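Pads on hand-held gripper slip on thin cotton ties, fine on everything else

Posted in Builds and Fixtures by Fandent

I am building a pair of hand-held grippers in a spare room for recording household tasks, to be replayed later on a small arm. Each one has two printed fingers, a printed marker plate at the base of each finger, and rubber pads at the tips. The body came from the Skilon plans with the trigger linkage shortened. The test task is a seat cushion on a wooden chair: pinch the edge, lift, set it back square.

Thick edges hold. The thin cotton ties and the piping do not. The fabric creeps out of the pads at low trigger force, and at high force the fingers bow outward and the tips open.

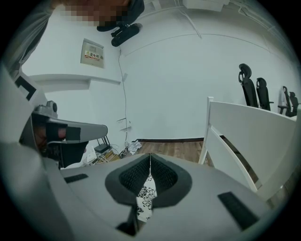 Print settings are four walls, 40 percent infill, PETG. The pads are cut from 3 mm sheet and stuck on with contact adhesive. I measured 15 N at the tip with a luggage scale before the bowing becomes obvious. Room temperature does not seem to matter. I have tried sanding the pads, which helped for one session.

Second problem, possibly related: the finger angle computed from the markers jumps by a few degrees when I squeeze hard. Is this flex, or is it my calibration? I would like to fix both before recording the June set.

Clakness

Both are flex. If the marker plate is fixed to the finger and the finger twists under load, the plate twists with it and the angle you compute is wrong by the same amount. Check it by clamping the fingers on a steel block and squeezing in steps. If the reported angle moves while the block does not, calibration is not your problem.

For the fingers, infill does very little. Go to six walls and reprint with the layers running along the length of the finger, not across it. Add a rib on the outer face. Mine took 65 minutes longer per pair and the bowing was gone at the same trigger force.

For the pads, use softer rubber. Anything hard enough to survive sanding is too hard for thin cotton. Shore 30A silicone works. Clean it with alcohol before each session, as lint kills the grip quickly. Contact adhesive will not hold silicone, so use a silicone adhesive and leave it overnight.

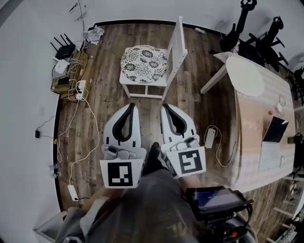

Tindall

Agree on the ribs, disagree on the silicone. It tears at the corners. I logged 215 grasps on one set of 30A pads and the inner edges were already lifting. I went to 40A with shallow cross grooves and accept slightly less grip. Also check the pivot screws. If there is play in the joint you will see a jump in angle even with a stiff finger, and it looks the same in the data. A thin washer on each side fixed mine.

Skip the ties for the first set. Pick up the cushion by the edge and add them when the pads are sorted.

Contact | Copyright 2026 | Back to top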